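Hekora Softball Scorebook

Hi! I keep the book for our rec softball league, and this folder is my attempt to get 12 seasons of scoresheets into something you can search. I started typing in March and I'm still at it, mostly after 9 p.m. with a bowl of cereal.

What's in here

games.csv has one line per game (date, field, both teams, runs by inning). batting.csv has one line per player per game. Errors and passed balls are in there too, sorry Enda!

Where it came from

Most of it is from the paper books Purificación Iglesias kept when she coached Segura. Getachew Workneh sent me his Zasodora sheets, some 75 pages, and his handwriting is way better than mine.

Things to watch for

Games called early for rain are marked R. Playoff games went seven innings, but the 6 tournament games at Corkemar used a shorter format, so please don't mix those into ERA. Walks are missing for 3 games, and I left those cells blank instead of guessing. 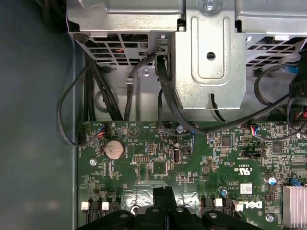 Fixing mistakes

If your batting average looks wrong, send me the game and the inning and I'll go check the book. Crescencio has already found two of his doubles scored as singles, and both are fixed now.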